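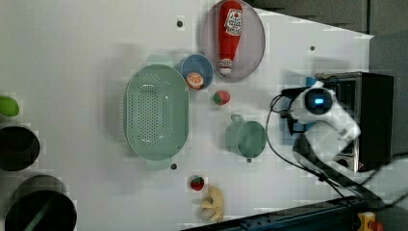 浅绿色沥水篮和蓝色小碗，碗里是一块玩具橙子。

主题：回复：[小店主] 听完一场白手起家的讲座，想辞职了
发件人：Noémie Marchand
收件人：小店主邮件列表

Katherine，各位：

原信我保留了大半，分段回在下面。列表设置会把太长的引文折起来，嫌烦的人直接跳到最后一段引文之后，钱的部分在那里。

Katherine Agudelo 写道：
> 大家好，潜水很久，第一次发信。我在 Stumcombe 一家公司的财务部做应付账款，
> 工作不坏，就是每天下午三点以后觉得自己正在慢慢变成一只文件柜。

这种感觉我认识。我当年在保险公司理赔部，觉得自己变成的是一台碎纸机，比你的文件柜略有动感。先欢迎你浮上来。这个列表上潜水的人比说话的人多得多，说话的又以抱怨房东为主，所以你这封信大家读得格外认真，至少我是连着读了两遍，第二遍还泡了茶。

> 上个月同事拉我去听了一场 Erkex 办的免费晚间讲座。主讲人是 Gebremedhin
> Tsegaye，不知道有没有人听说过他。

听说过。我还听过，在另一个城市，另一家酒店，一样的地毯。我不知道酒店业是怎么商量好的，凡是租给人讲梦想的房间，地毯上都有那种看久了会晕船的涡纹。

> 他的故事真的很打动我。他年轻时一个人来到这里，语言不通，先在车站替人搬行李，
> 后来进洗衣房上夜班，睡在熨烫机后面的小隔间里。有一天老板病了，机器也坏了，
> 他一个人把一整家旅馆的床单手洗出来，第二天早上按时送到。旅馆经理问他叫什么
> 名字，从此他有了自己的第一个客户，再后来就有了 Gudura，现在连锁洗衣店开了
> 好几个城市。我听到床单那一段眼泪都下来了。

我也是。床单那段讲得真好。他停顿的时候全场都不敢咳嗽，我前排一位先生憋得脖子都红了。

我要先说清楚，我没有理由认为这个故事是编的。我跟 Gudura 的一个分店打过交道（他们收进来的皮衣有时候转给我修），店里的人提起他都挺客气，不是那种被要求的客气。他大概真的搬过行李，真的睡过隔间，也真的洗过床单。我尊敬他。一个人能在那种处境里把床单洗完，我换了他，洗到枕套就该坐在地上哭了。

问题出在我听的那一回，床单之后是一段音乐，音乐之后灯光变了，灯光变了之后有人开始发文件夹。你那一场发的是什么颜色？我那一场是深蓝色，压了金字，手感比我结婚请柬还好。

还有一个小地方，你可以回想一下。从床单到连锁店，他讲了多久？我那一场，洗床单讲了小半个钟头，水温、肥皂、手上裂的口子都有；从第一个客户到第一家自己的店，一句话；从第一家店到好几个城市，换了一张幻灯片。我坐在下面特别想举手问：第一家店的租约是谁担保的？那台二手烘干机是全款还是分期？旅馆拖过账没有？拖了多久？可那种场合问这种问题，像在婚礼上问新娘的牙医是谁。

我后来还真问到了一点。散场时他站在门口跟人握手，我排到跟前，问他第一家店的铺面怎么拿下来的。他愣了一下，很高兴的样子，说是他妻子的舅舅把一间关了的干洗店便宜转给了他，机器都在，头一年没收租金。他讲这个的时候比在台上放松，还告诉我那个舅舅爱下棋，下得很臭，他每回都要想办法输。然后一位拿着对讲机的女士就过来请他去拍照了。

你看，舅舅没有进幻灯片。我不怪他，故事里有个便宜铺面的舅舅，听的人就没那么想哭了，还会开始清点自己家的亲戚。可是对你来说，舅舅比床单要紧。床单那部分你不缺，你在应付账款坐了那么久，耐力是够的。

> 讲座之后他们介绍了一个创业辅导计划，学费是 1,425 镑，包括周末课程、一位
> 专属导师，还有进入 Erkex 校友圈子的资格。他们说名额有限，一场只收 20 个人，
> 而且当晚登记可以保留位置。我登记了，还没付钱。

“还没付钱”四个字我读得心情很好。

关于名额。我不敢说你们那场的名额有水分，我没在场。我只能讲我们那场，当时也说名额有限，我没登记，后来三个星期里接到了四通电话，每一通都说刚好有人退出来，把位置让给了我。我一直很想认识这四位退出的人，觉得我们会谈得来。

关于导师。请你写信去问一句：导师自己开过什么店，开在哪条街，现在还开不开。这不算刁难，你将来雇一个学徒也要问这些。Yetunde Olatunji 在列表上，她上过这个课，她当时分到的导师人非常和气，专长是“心态”。Yetunde 卖的是汽车座椅套。我让她自己来说，我转述她的话总被她嫌不够刻薄。

公平起见，课也并非全无用处。Yetunde 说现金流那一个下午讲得很扎实，讲义她现在还钉在收银台后面。只是同样的内容，市图书馆的夜校也有，讲的人没有麦克风，暖气时好时坏，学费够你在 Erkex 那家酒店喝几杯咖啡。

> 我的想法是开一家修补衣服和包的小店。我从小跟外婆学缝纫，手艺应该还过得去，
> 朋友们的外套拉链都是我换的。Tsegaye 先生说，人在有退路的时候是飞不起来的，
> 他建议我们给自己定一个辞职的日子，写下来贴在冰箱上。我写了，一月底。

这里我要放下茶杯。

首先，恭喜，你要做的是我这一行，我本来应该劝你千万别来，Stumcombe 就这么大，坏拉链是有限的自然资源。可我已经到了会把急活推给别人的年纪，你来了我可以推给你，所以我在这件事上没有私心，或者说两份私心正好打平。

其次，退路。我没有学过航空，但我见过的飞机都有不少备用的东西，也没听说哪家公司为了让它飞得更高把起落架拆了。我开店头两年，每个周一到周三的上午仍旧回理赔部上半天班，穿着沾了鞋油的衬衫。没有一点传奇色彩，讲出来也不会有人配音乐。但那半份薪水交了铺子的租金，也就是说头两年里我那位“妻子的舅舅”其实叫作理赔部。

冰箱上那张纸请不要扔，改个日子就行。改成什么日子，等你做完下面几件事再填。铅笔填。

> 我妈妈觉得我疯了。我男朋友说支持我，但是他说“支持”的时候在看手机。
> 我存了一点钱，他们说有大约 2,000 镑就可以起步，剩下的靠信念和执行力。
> 想听听真正开过店的人怎么说。谢谢大家。
> Katherine

好，钱。我把当年的账本翻了出来，它在阁楼上，和一台坏掉的缝纫机压在一起，那台机器是我买的第一台设备，从广告上看来的，卖家说“只用过几次”，我相信他，因为再多用一次它就会散架。

具体数字我不抄给你，十几年前的价钱对你没有用处，只会让你恨我。我抄科目，你自己去问现在的价，问到了一项一项写在旁边：

铺面押金，外加头几个月的租金。房东要几个月，各家不一样，我那家房东是 Sithole，当时要得很狠，后来我才知道楼上的理发店谈下来比我少一个月，人家只是开口问了。我没问，因为我以为押金像重力一样，是定好的。

平车一台，厚料车一台。修包没有厚料车，你会用掉你外婆教给你的全部耐心，还有一盒针。别买广告上的，去找替服装厂保养机器的师傅，他们手里总有几台退下来的，知道毛病在哪儿，会直接告诉你。

保险。客人的东西在你店里出了事，要赔的是你。我开店第一个冬天，楼上理发店的水管裂了，滴在一只客人祖母留下来的手提包上。从前我在理赔部收到这种信，看两行就能分类；那一次我自己写，写了一整晚。

拉链、线、五金、衬布。每样都比你想的多，颜色永远差一个。十二月我店里黑色拉头断过货，满城的人好像约好了在同一个星期把羽绒服拉坏。

招牌。便宜的就行，但请让人校对一遍。别的我不想多谈。

零钱、收据本、电费、清运垃圾的费用、门锁。门锁我换了两次，一次是坏了，一次是我把自己锁在里面。

最后一项，是你自己几个月的伙食。这一项不在任何人的幻灯片上。你问完价就会看到，他们说的那个起步数目，付完他们的学费还剩多少，请一位做应付账款的专业人士来算，我相信你手边就有一位。

我倒觉得你有个本钱他们没提过。你天天在对供应商的发票，知道谁拖账、拖多久、第几封催款信开始有用。我们这里一半人倒在这件事上。Kumiko Furukawa 的制服改衣店，手艺是全城最好的，我的大衣都送去她那里改，她差一点关门，原因是一家餐厅欠了她大半年，她不好意思催。后来她请侄子扮成“财务部”打电话，侄子当时还在变声，居然也收回来了。你要是愿意，我猜 Kumiko 会很乐意用教你改西装肩膀来换你替她理一理应收款。这比校友圈子实在，而且她午饭做得很好。

下面说我会怎么做，假如我是你，带着你的存款和你男朋友的手机：

给 Erkex 写一封短信，取消登记，要对方书面回复。不用解释。你一解释，就会有人打电话来替你解决那个解释。

不要辞职。先去问问人事能不能减成四天，或者上午班。他们八成会说没有先例，这话的意思是要去问一下别人。

找一家现成的铺子寄活。干洗店最好，他们天天有客人问能不能换拉链、收裤脚，多数是往外推的。你去谈，活在他们柜台收，你晚上在家做，分他们一份。你甚至可以去问 Gudura，他们分店的经理有权自己定这种事，至少跟我打交道的那家有。这样你不花一分押金就能知道两件事：Stumcombe 有没有足够的坏拉链养活你，以及第四十条裤脚收完之后你还喜不喜欢这个。第二件更要紧。给朋友换拉链，朋友会说谢谢；给客人换拉链，客人会把衣服翻过来，拿到窗口去看线脚。

每样活都记时间。别记大概，记钟点。我头一年以为换一条靴子拉链是半小时，定价也照半小时定，后来真掐了表，差得我不想在公开列表上写出来。拆旧线的时间从来没算进去，好像那些线是自己羞愧得掉下来的。

这样做到春天，再看冰箱。

还有你妈妈。我妈当年也说我疯了，说得很响，在我姐姐的生日饭桌上。我的铺子现在开了 17 年，她上个月来取一只修好的菜篮子，站在柜台外面看了一圈，说：“那你保险公司那边，还回得去吗？”所以你不要等她改口。篮子她没付钱。

男朋友的事我没有资格发言，不过店里搬机器那天他要是在，手上又没拿手机，就算他支持。

最后有一件正经的。我前面拿那个讲座开了半天玩笑，怕新来的人以为我瞧不起 Tsegaye 这样的人。我父亲也是只带着一只箱子来的，他在罐头厂站到退休，没有开过店，没有发过财，他的故事里也有整夜不睡的时候，只不过第二天早上没有旅馆经理来问他叫什么名字。听台上的人讲床单，我想到的是他，所以我才哭的。哭完了发文件夹，我就有点不高兴。

你要来看看厚料车长什么样，随时来，下午两点以后我一般在后间，按铃要按久一点，铃有点毛病。带一件你自己换过拉链的外套来，我想看看里子那一面。

Noémie

又及：Yetunde，轮到你了。列表管理员让我转告，一封信里骂人的话请控制在可以翻译的范围内。

又又及：上回有人问鞋蜡结块怎么办，我答应回的，忘了。刮掉表面那层，剩下的隔热水化开，搅匀再放凉。别用微波炉。我那台微波炉现在热什么都有一股鞋蜡味。

-- 
小店主邮件列表
退订请发空信至列表管理地址，主题写“退订”。请勿回复全体说“请帮我退订”。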